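Nilbridge Working Group on Automated Food Handling
Minutes of the meeting held in May 2024

1. Minutes of the last meeting
The minutes were agreed without change.

2. Draft code of practice, section 4: dispensers and grippers
The group considered comments received from Timska and Lumenta. It was agreed that bread, cooked meat and salad leaves should each be kept in a separate compartment during trials, and that dispensers should be made of clear material to allow checks without opening them. Gripper fingers are to be cleaned before each run and at every change of food type.

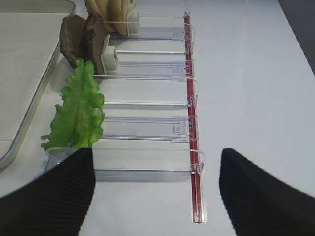 Lumenta asked that the limit on closing speed apply to all bench trials. The group settled on 80 mm per second, with a lower limit of 60 where a person may reach the table. Timska's request for up to 135 in closed cells was held over.

3. Record keeping
Pluker reported that its log sheet had been tried over 100 runs. Members found the section on dropped items unclear. Pluker will reword it and send it round.

Action: Pluker.

4. Any other business
None.

5. Next meeting
November, at Nilbridge. Written comments on section 5 should reach the secretary two weeks beforehand.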